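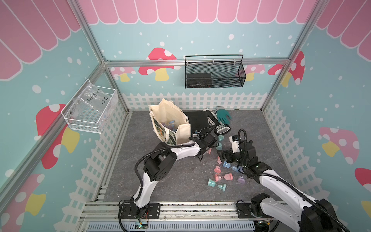

Looking after a two-arm bench cell

Wipe the work surface before the first run of the day with a damp cloth, then a dry one. Grit under small plastic parts makes them roll.

Check the base plate bolts every 3,000 cycles. Bushra Rana puts a paint-pen line across each bolt head and the plate, so one that has turned shows up at a glance.

Move each arm by hand through its full reach with the power off. The cable sleeve should follow without pulling tight at the elbow. If it rubs, shift the clamp a little and try again.

Keep loose tools and spare bags in wire baskets hung from the frame. Don't overfill them, and clip them so they can't slide.

Vacuum the grooves in the mounting rail. A soft brush loosens whatever the nozzle leaves behind.

Gripper pads wear faster than you'd expect. Ours at Nekby were smooth after 1,937 picks. Change both pads together and home the arm again afterward.

Write it all in the log, with the cycle count.

Amanuel Tekleab, updated 2nd December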